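Drakeo's collection lead on wiping, labels and the cost of a bad episode

Interview | 15 September 2020

Tiina Lindqvist runs demonstration collection at Drakeo, a company that trains manipulation policies for cleaning work in gyms, clinics and small hotels. Her group does not build hardware and does not train models. It produces episodes: short recordings of people doing a task from start to finish, seen from head height, with labels attached. The current release of the wiping set holds 1331 accepted episodes. The target for the end of the contract is 4000.

We spoke by phone for a little over an hour. Most of the conversation concerned what she calls the boring half of the problem, meaning the choice of surfaces, the instructions given to the people who wipe them, and the rules by which an episode is kept or thrown out.

Wiping was chosen early. Drakeo's first set, delivered in January, covered picking and placing of small objects, and Lindqvist describes it as adequate but crowded territory. "Everybody has pick-and-place. The object is in one location, then it is in another, and you can score it from the last second of the recording. With wiping, the thing you care about is contact over an area. The end state can look nearly the same as the start state, and the difference between a good pass and a useless one is pressure and coverage."

Pressure is not measured in the current setup. The group tested an instrumented glove from Inex and dropped it after two weeks. The glove changed the way people held the cloth, with the fingers closing into a fist around it, and the readings drifted when the palm got warm. What remains is video and a set of annotations made afterward. Annotators mark the start and end of each contact, the hand in contact, and the region of the surface that has been covered at the end of each stroke.

"We infer force from the hand," she says. "A flat hand with the fingers spread and the heel down tells you something different from fingertips dragging a cloth. It is a coarse signal. We label it in three levels and we do not pretend it is newtons."

Gym equipment makes up the largest single category in the set. The reasons are practical. The surfaces are padded, they sit at odd angles, and they are joined to metal parts that a cloth can snag on. An adjustable bench presents two pads at different slopes with a hinge between them, and the person has to decide where to stand, which pad to start with and whether to brace.

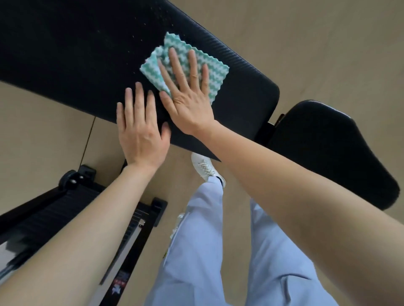
Photo: Drakeo, wiping set, weight bench category

The free hand is a recurring subject in the group's reviews. In the first version of the instructions, people were told to wipe with the dominant hand and nothing was said about the other. Many of them let it hang out of view. Others laid it flat on the pad beside the cloth, as in the episode shown, where the right hand presses a folded teal-and-white cloth against the backrest and the left is spread next to it with nothing in it.

"For a one-armed platform the left hand is noise," Lindqvist says. "For a two-armed platform it might be the most useful part of the recording. So we stopped giving instructions about it and started labeling it. Bracing, resting, holding an object, out of view. Four values. The customer can filter."

Cloth folding is also labeled, though less finely. A folded cloth has a known working face and a certain thickness under the palm. An open one bunches. Striped cloths were brought in partly because the pattern makes folds and rotation easier for annotators to follow on a dark pad, where a plain dark cloth had produced a disagreement rate that she was unwilling to publish. Plain cloths remain in the set so that the stripes do not become a shortcut for the model.

Dust is the other variable. White specks on black vinyl are easy to see, and a covered region can be checked against what is left on the pad. The same specks on a light surface are close to invisible at the resolution used. The group therefore keeps two separate fields: visible soil, yes or no, and coverage, estimated from the path of the hand. Episodes with no visible soil are kept. "A cleaner in a real gym wipes a bench whether or not there is anything on it. If every example has dirt, the policy learns to look for dirt and then stops when it can't find any."

Each contributor is limited to 40 accepted episodes per surface category. The limit came from an internal test in which a policy trained mostly on one person's recordings reproduced that person's habit of starting at the far corner, even on surfaces where the far corner was out of reach. Lindqvist regards the figure as a compromise. A lower number would give more variety - and would roughly double the time spent on instruction and calibration.

The rejection rules are short. An episode is dropped if the cloth leaves view for more than two seconds, if a face appears, if a readable document or screen appears, or if the person stops to talk. Occlusion by the wiping arm is accepted. A forearm can hide a good part of a second pad, and she sees no point in removing that from the data. "The arm is going to be there on the robot as well. It will be a different shape, but it will be in the way."

Annotation is done by a contractor, Ngubane, with a second pass in house. Disagreements go to a weekly review. At the last one, 29 episodes were discussed, most of them concerning a single question: whether a hand that slides off the cloth onto bare vinyl is still making one contact or has begun a second. The rule now says one contact, provided the cloth keeps moving.

The next category is upholstered seating, which will be recorded with a lighter head mount from Kamano. Lindqvist expects the contact labels to carry over and the coverage labels to need revision. Fabric gives under the hand, and the edge of a stroke is harder to place. A pilot batch has been recorded and is with the annotators.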